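Keeping Protein Powder and Shaker Bottles Fresh at Home
Kitchen tips by Yesenia Villanueva

I have used protein powder for many years, and in the beginning I threw away a lot of it. It became hard like a stone, or it took the smell of the cupboard. The shaker bottles were even worse. Below are the habits which work well in my kitchen.

Where to keep the powder

Do not keep the tub above the stove or next to the dishwasher. Steam goes up and finds its way under every lid. A low cupboard on the cool side of the kitchen is better. I also do not recommend the refrigerator, because each time you take out the cold tub, water from the air settles inside it.

If you buy a large bag, for example the Sorier vanilla that I use, fill a smaller jar for the week and close the big bag with a strong clip. Press the air out before you close it. My jar is a Trovberg with a rubber ring. Any jar with a good ring will do the same.

The scoop

The scoop is always at the bottom. When the tub is new, take it out with a clean fork and keep it in a small dry cup beside the tub. Never put back a scoop that you have rinsed, until it is fully dry. One wet scoop was enough to spoil half a tub of chocolate for me last March.

Write on the lid how much your scoop holds. Scoops from different brands look the same and they are not the same. If you are not sure, put it on the kitchen scale.
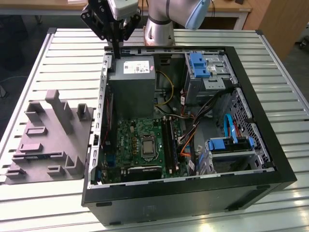
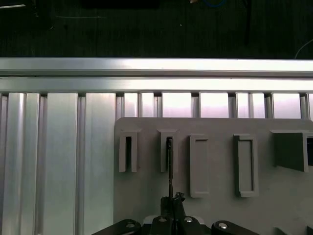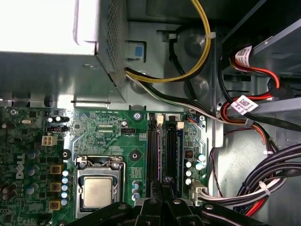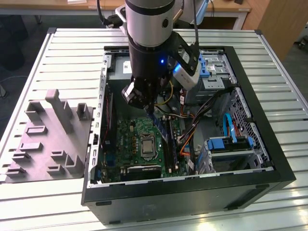 First and last picture: the computer tower on its side with the inside open. Third picture: power supply and wires.

Washing the shaker

Rinse it with cold water right after drinking. Hot water at the first moment makes the milk protein stick to the walls, so the warm wash comes second. Use a drop of dish soap, half a bottle of warm water, close and shake. Then open the drinking hole and let some of the soapy water come out through it, in the sink of course.

The rubber ring inside the lid should be taken out once a week. Use the handle of a teaspoon, not a knife. Under this ring lives most of the bad smell.

For a 700 ml bottle which already smells:
Put in two spoons of baking soda.
Fill it with warm water, not boiling.
Leave it open overnight.
In the morning brush it, rinse it two times and dry it upside down on a rack, with the lid beside it.

White vinegar works also, but please do not mix it with the soda in a closed bottle. The gas will push the lid off.

The wire ball from my Bunance shaker goes in the cutlery basket of the dishwasher. If it shows rust, replace it.

Against lumps

Liquid first, powder second, ball last. Shake for around 17 seconds, wait a little, and shake again. With oat drink I wait longer.

Powder that has small soft lumps but smells normal can go through a sieve. If it smells sour or has any spots of color, throw it away and wash the tub before you use it for something else. An empty tub is very good for rice or dog biscuits.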